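Pandia Responsible Play Program, Prillevgate
Progress report to the Urden Fund, 2025-07-07
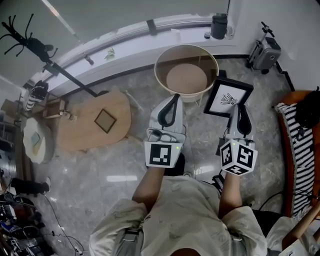
In the first half of the year the main work was the training of betting shop staff. We planned four courses and we held all of them, two in Prillevgate and two in Cruickshank. The participants learned how to speak with a customer who is chasing his losses, and how to explain self-exclusion in simple words. Several shop managers asked for a shorter version for evening staff. We are writing it now.

The telephone line received 389 calls in the period. Almost 30 of these callers agreed to a meeting with our counselor, Keir Rutherford. Most calls concerned sports betting on the phone, and slot machines came after. We also had more calls from parents than we expected, and our staff were not so well prepared for this. Keir has written a guidance sheet, which is in use from last month.

Delays: the leaflet for racetrack visitors is not printed. The track management wanted changes in the text about credit, and we did not agree with the first proposal. The second proposal is better and I hope to close this question soon. The money for printing is not spent and stays in the same budget line.

For the next period we ask the Fund to permit one change. We would like to move the remaining travel money to the evening service, which should open in September. The revised budget table will be sent separately.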